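Stotthorpe have played 13 away games this season and slept in their own beds after only two of them. The club sits at the far end of the league map, and a trip to Tiser is 124 miles each way, most of it on a two-lane road.

Until November the players went up and back on the same day. They lost four of those five games, three of them by a goal in the last ten minutes. Now the bus leaves on Friday afternoon and the squad stays in rented houses near the ground.

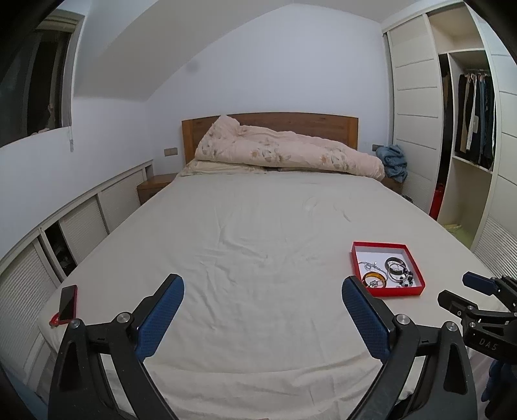

A wooden headboard and a floral comforter. Nights away now fill much of the season.

The money comes from Siddiqui, the shirt sponsor, which pays for the houses but not for meals. Players put in for those themselves.

Results have picked up. Stotthorpe drew at Tiser and then won at Stellach in front of 2,107, the biggest crowd they have played to this season. More than 100 had made the trip from home -- a few of them on the team bus, in the seats behind the kit bags.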